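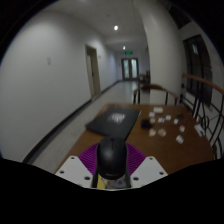
Chapter 4
Small Things on a Table

Sorting is one of the oldest skills we have, and one of the most fun to study! You did it before you could talk. You put the hard blocks in one pile and the soft ones in another, and then you changed your mind and began again. In this chapter we take that early skill and look at it the way a designer or an office planner would, with an ordinary tabletop as our workplace.

A tabletop is a wonderful place to begin because it is small enough to take in at a glance and still full of decisions. Think of a wooden table near a railing, with a black folder on one side, a computer mouse, a small black box and a spread of little white and beige pieces. Which of these belong together? You could go by color, and the folder, the mouse and the box would make a fine group. You could go by size, and now the folder stands alone. Or you could go by how often a hand reaches for each thing, and the whole arrangement shifts again.

None of these answers is wrong. Each one comes from a sorting rule, and the rule is what we want to learn to see.

What you will learn

By the end of the chapter you will be able to
– name the sorting rule behind an arrangement of objects
– tell a group from a pile
– plan a work surface for one person and for two people sharing
– test your plan with a timed search

Key words: group, pile, reach zone, resting place, sorting rule, stray

4.1 Groups, piles and strays

A group is a set of objects that share something you can put into words. A pile is a set of objects that only share a spot. Most tables hold both, along with a few strays, which are objects that have no resting place yet. Small flat pieces such as cards or tiles turn into strays faster than anything else. They slide, they spread out, and they look so much alike that the eye skips right over them.

Mireille Azar ran into this while setting up the shared work tables at Clararwood. She laid 30 small cards on a bare table and asked people to find one of them. Then she put the same cards in four short rows and asked again. The second search went so quickly that several people laughed out loud and wanted another turn (she let them, of course). You will repeat her search in Activity 4A, and I hope you enjoy it as much as her group did.

4.2 The reach zone

Sit at a table and sweep your forearm across it without leaning. The area you cover is your reach zone. A mouse belongs inside it while you are using it. A folder can lie farther off, at whatever angle suits you – some people can't think with a folder lying straight! Chairs matter too. Move the chair a little and the whole zone moves with it, which is why Pentti Kemppainen, whose table plans appear on page 19, always draws the chair first.

Before you read on

Choose a table you use every day and leave it just as it is. Write down every object on it, then mark each one G for group, P for pile or S for stray. Keep your list. You will need it in Section 4.3, where we start moving things.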